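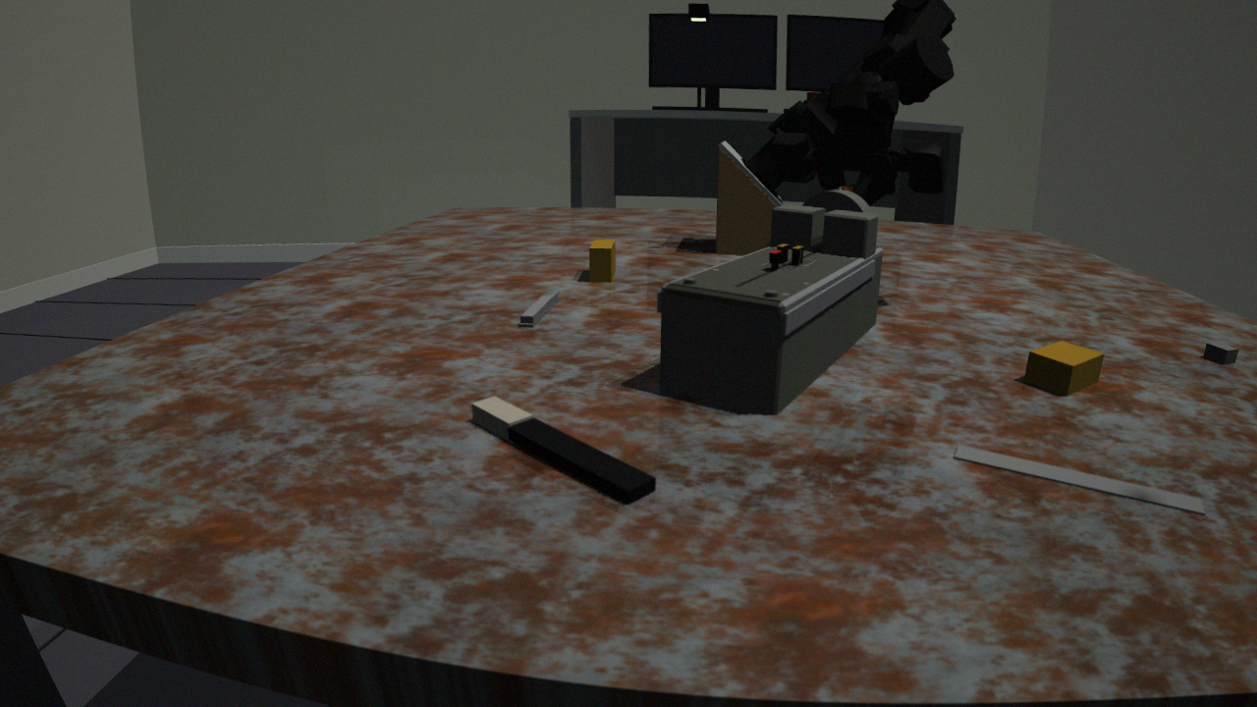

Fivier wrote back overnight to say the stutter in the harbour level can't be the texture streaming, as the pool never fills past 868 MB on the old console build and the remaster allows itself far more. Fair point. I had put it down to streaming in my last entry and I'm leaving that entry as it stands, with a note pointing to this one.

Spent the morning on it again. The remaster of Prornden still runs its game logic at a fixed 30 ticks, same as the original disc, and interpolates everything above that. Camera, player model and most enemies interpolate properly. The moored boats do not. They snap to each tick, and when the camera is attached to one (the ferry ride, the whole of the smugglers' chase) the interpolation fights the snapping and you get a judder that looks like dropped frames. The frame time graph is flat the entire way through. That should have told me.

Test was simple enough. Capped at 30, rode the ferry, no judder. Capped at 60, judder. Uncapped, worse. Changed the streaming pool size between runs and saw no difference at all. Fivier is right and I was wrong.

Patch notes for June claim "improved vehicle smoothness". The carts in the upper town are better. The boats are untouched as far as I can measure.

Afternoon: colour. The original had a heavy green cast in the sewers that came from a lookup table applied at the end of the frame. The remaster drops the table and tries to get the same mood from the lights. It mostly works until you pick up the lantern, which has the neutral daylight value it always had, and now nothing is sitting on top to pull it back towards green. The walls go grey and you can see every repeated tile. Players on the Gilmartin board are calling it a bug. I would call it an oversight in the lighting pass, but the effect is the same.

Someone there has extracted the old table and applies it through an injector. I tried it. It crushes the menus as well, because the injector can't tell the interface from the world. Turned it off after the first save room.

Saves: the 28 slots are still there, and the autosave now has its own. Loading a manual save takes noticeably less time than on the disc. Did not measure it and should.

Collectables are the one change I can't settle on. The original had 300 coins with no tracker. The remaster has the same coins in the same spots plus a counter per district, and the reward at the end is a concept gallery of nearly 900 drawings, many in low resolution. I have the harbour and the upper town complete. The sewers are two short and I suspect the flooded corridor, which needs the valve from the Dridum chapter.

To do tomorrow:
Repeat the ferry test with the motion blur off.
Time ten loads from the same slot.
Check whether the swinging bridges snap to tick like the boats.
Correct the streaming paragraph in the long write-up before it goes anywhere.
Send Fivier the captures.

Stopped at 11.40 pm, saved outside the chandler's, slot four.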